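The descaling interval on my kettle had drifted to whenever the spout started shedding white flakes into the mug, so in January I began logging it. The log is what this post is built on. It covers hard tap water, how scale forms, and what changed when I stopped guessing.

Zesdale water is hard. The test strips I use read 14 grains per gallon from the kitchen tap, and the reading has not moved by more than one color step since I started. Most of that is dissolved calcium bicarbonate. When the water is heated, carbon dioxide leaves and calcium carbonate comes out of solution, preferably on the hottest surface available. In a kettle that surface is the base plate. In a water heater it is the element or the bottom of the tank.

The kettle is a Plindetti, the plain steel one with the exposed lid hinge. It gets boiled six times on a normal day, usually half full.
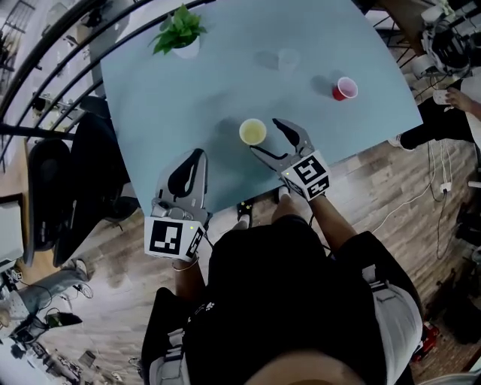 **Does boiling the water first make it soft?**

Partly. A full boil drops out some of the bicarbonate hardness, and that portion stays behind as scale or as a fine haze. Calcium and magnesium that came in as sulfate or chloride stay dissolved, so the water that pours out is softer than what went in but still not soft.

## What I measured

Scale is awkward to measure in place. I settled on weighing the dry kettle on a kitchen scale that resolves to one gram. The procedure:

1. Empty the kettle and leave it upside down with the lid open overnight.
2. Weigh it at 7 a.m., before the first fill.
3. Descale, rinse, dry the same way, weigh again.

The difference between the two weights is the scale removed. At one-gram resolution this is a crude number, and I would not defend anything past the first digit. Over three weeks of normal use the kettle gained 6 grams. Over the following three weeks, with filtered water and everything else the same, it gained 3.

The filter is a Skornenen under-sink cartridge. It is an ion exchange type, so it swaps calcium for hydrogen and the water comes out slightly acidic. The strips showed a clear drop in hardness for the first part of the cartridge's life and then a slow climb back. I change it when the strip reads 7 grains, half of the unfiltered value. That threshold is arbitrary. It was easy to remember and the strip color at that point is hard to misread.

## Descaling

Citric acid works better for me than white vinegar. It has no smell and it stores as a powder. I use two level tablespoons in a full kettle of water, warm but not boiling. Boiling is a mistake with citric acid. Above a certain temperature it can form calcium citrate, a deposit that comes off more slowly than the scale it replaced. I made that mistake once and spent an evening with a nylon brush.

Leave the solution in until the fizzing stops, then pour it out and look at the plate under a flashlight. Gray steel means finished. A dull white patch means another round. Two rinses have been enough to clear the taste.
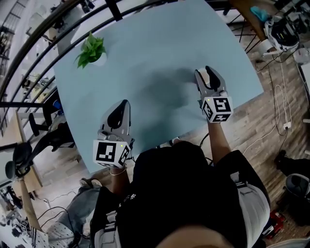 *Posted by Nakajima in Water, Kitchen · filed under: scale, filters, test strips*

## Things that did not help

The clip-on magnetic conditioner made no difference I could weigh. I ran it for a full cycle on the cold line before the tap and the kettle gained the same 6 grams. It has gone back in the drawer.

A steel mesh ball in the kettle collected scale very well, but the base plate collected almost as much. The mesh gives crystals somewhere else to start. It also rattles at a rolling boil — loudly enough that I took it out after a week. If yours is quieter you may get more use from it.

Leaving less water standing between boils did help a little. Reheating the same water adds no new calcium, but each top-up does, and a kettle that never runs dry keeps its loose flakes suspended until they settle and stick. I now empty it at night.

## Open items

The strips drift with age. The current bottle is near its date, and I want to run old and new strips side by side on the same glass of tap water before trusting the cartridge numbers any further.

The water heater is next. It has a drain valve at the bottom and, as far as I can tell from the paperwork, it has never been flushed. I have bought the hose and a spare valve cap.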